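Magazine / Building Services

The Quiet Room Problem: Why Low Background Noise Makes Offices Harder to Work In

Acoustic consultants have spent decades removing noise from office buildings. Air handlers were moved to the roof, duct velocities came down, and sealed glazing took care of the street. Many of the rooms that resulted are now the subject of complaints, and the complaints concern speech.

The mechanism is well understood. A conversation carried through a partition arrives at a reduced level. If the background in the receiving room is higher than that level across the speech bands, the words can't be made out. If the background is lower, they can. Partition performance and background level have to be read together, and on most projects they are specified by different people on different drawings.

The retrofit at Skirby, a former insurance building converted to small meeting rooms and focus rooms, shows the effect clearly. The original ventilation was a constant-volume system with a steady hiss that occupants had complained about for years. The replacement is a variable-volume system that throttles back when a room's demand is low. The partitions were left in place. Within a month of handover, tenants reported that the walls had become thinner.

They had not. Before the work, the hiss had been covering a weakness at the partition heads, where the studs stop at the suspended ceiling and the void above is continuous from room to room. Sound goes up through one ceiling, along the void and down through the next. 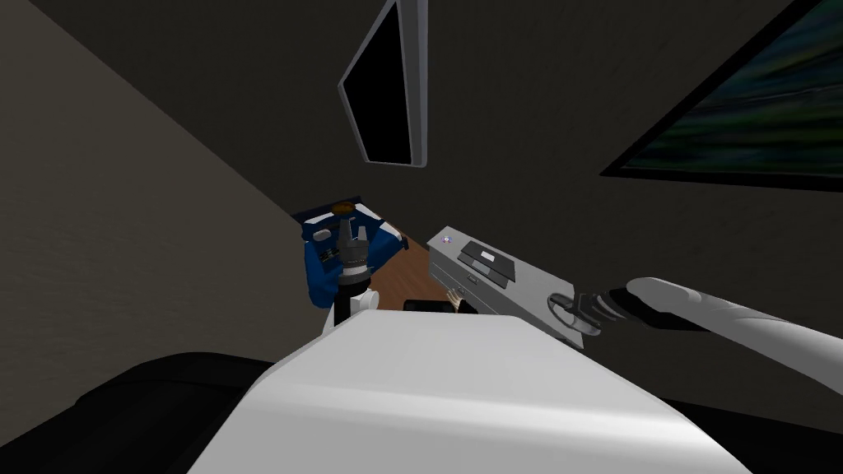 The tenants never asked for a quieter building, according to Ranjbar, the consultancy that carried out the survey at Skirby; they asked for cleaner air, and the drop in background level came along with it and was not written into anyone's scope.

The survey covered 123 rooms. In each one a loudspeaker was run in the adjoining space and the level difference was taken in the usual third-octave bands. The worst results were in rooms with return-air grilles in the ceiling, where the path through the void has almost nothing in it to slow the sound down. In 23 rooms, speech at a normal level next door could be followed word for word by a seated listener.

Three remedies were priced. The first was to extend the partitions to the slab. This is the correct repair in principle, but the void at Skirby is crowded with pipework and cable tray, and each penetration would need to be cut around and sealed. A badly sealed full-height wall can perform worse than a well-built barrier of mineral wool, and inspection above a closed ceiling is difficult.

The second was a hung barrier in the void, made from a limp, dense sheet such as the Trinex product, draped from the slab and lapped over the partition head. Barriers of this kind tolerate irregular services well. They also block return air, so transfer ducts with lined elbows must be added. At Skirby that meant 278 transfer ducts across the floors treated. 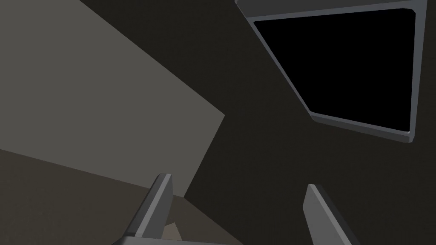
Interior study. Computer rendering.

The third was electronic masking: small loudspeakers that put a shaped, steady noise back into the rooms. Masking is cheap to install and can be tuned by zone. The spectrum matters more than the level. Noise with too much energy at the top of the range is heard as a hiss, and one with too much at the bottom as a rumble. A slope that falls steadily with frequency is heard as ventilation, and most people stop noticing it after a few days.

Masking has limits. It does little against raised voices or video calls, in which the far end is often played louder than anyone in the room would speak. It should also be ramped in over several weeks. Vedus, which supplies zone controllers for these systems, ships its units with a ramp schedule enabled, and installers under pressure to finish often switch it off. The occupants then hear the full level arrive overnight and ask for it to be removed.

Room finishes complicate the matter further. A small room with hard, flat surfaces has a long decay, which raises the level of any sound that gets in. Adding absorption to the receiving room lowers intruding speech by a few decibels, but it lowers the masking noise too, and the masking then has to be retuned. The order of work should be finishes first, barriers second and masking last. It is commonly done in reverse.

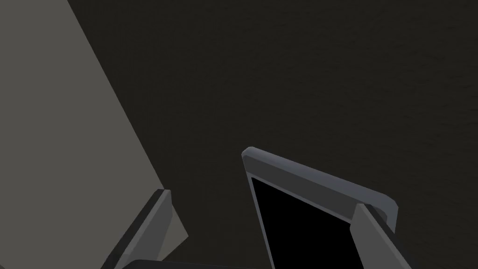

Masking should be the last thing anyone reaches for, a reader of our December issue wrote after we ran a short note on the survey, and a landlord who puts noise into a room to hide a bad wall ought to have to say so in the lease.

There is a case for that view, though the numbers at Skirby pull the other way. Barriers and transfer ducts together cost more per room than the original partitions had. The owner settled on barriers for the rooms used for personnel and legal matters, with masking elsewhere, and kept a minimum airflow setpoint of 600 cubic feet per minute on the main branch of each floor so that the ventilation never falls completely silent during working hours.

That setpoint carries an energy penalty – the fans turn when demand alone would let them idle – and it is now recorded in the operating manual as an acoustic requirement. Without the note, the next commissioning engineer would probably lower it.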